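Keeping the Office Copiers Running: A Talk With a Service Technician

The service manager at Grundmont has been repairing office copiers and multifunction printers for 20 years. Her team looks after 681 machines in and near Adthorpe, most of them in small offices, with a few in schools and medical practices. We spoke to her in July 2025 about leases, toner and the calls she would like to get less often.

She started out on analog copiers, back when a service visit meant cleaning mirrors and replacing a lamp. "You could hear what was wrong before you opened the door," she said. "Now I look at the error log first. Half the time the paper path is fine and the problem is a scan folder that moved to another server."

Scanning is the largest source of calls. Offices change a password or replace a router, and the copier still has the old settings. "People report that the scanner is broken. The scanner works. It can't log in to the mail account anymore." Her team now keeps a sheet of network settings for each customer. It was started in April, and a lot of these calls are now settled over the phone.

Asked what a small office should look for in a machine, she talked mainly about volume. A device rated for heavy use costs more to lease and takes up more floor. One that is too small wears out its rollers early. She asks customers for a year of meter readings before she quotes anything. If they don't have them, she asks how many boxes of paper they buy.

"Speed is what they ask about first," she said. "I had an office that wanted 59 pages a minute. They were printing invoices, two or three at a time. The wait they were complaining about was the warm-up, so we changed the sleep timer."
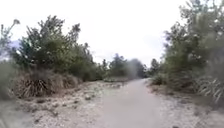

A paved path with gravel along both sides.

Grundmont covers a wide area, and driving takes up a good part of each technician's day. The vans carry fuser units, feed rollers and waste toner bottles for the common models. Anything else is ordered, and she tells customers to expect a second visit. For the past two years the company has used a monitoring program called Nedura, which collects meter counts and toner levels from the machines overnight.

"It's good for toner," she said. "It tells me a cartridge is at eight percent. It doesn't tell me somebody has loaded damp paper from the basement."

Paper is a subject she returns to. She recommends keeping it in its wrapper until it goes in the tray, and fanning it only if the sheets stick. Cheap labels are worse than cheap paper, in her view. When a label peels off inside the fuser, the unit often has to be replaced, and most service contracts don't cover it.

On contracts, she suggests reading the section on overages and the section on returns. Some leases renew for a full year if notice isn't given in time. She also tells customers to ask who erases the hard drive when a machine goes back. At Grundmont it is done on request and the customer gets a signed form.

Drivers are the other thing she gets asked about. Her advice is to download them from the manufacturer's support page, match the exact model number, and remove the old driver before installing the new one. "If the print comes out as pages of symbols, it's the wrong driver," she said. "Cancel the job and check the model on the front cover."

Interview by Urbonaitė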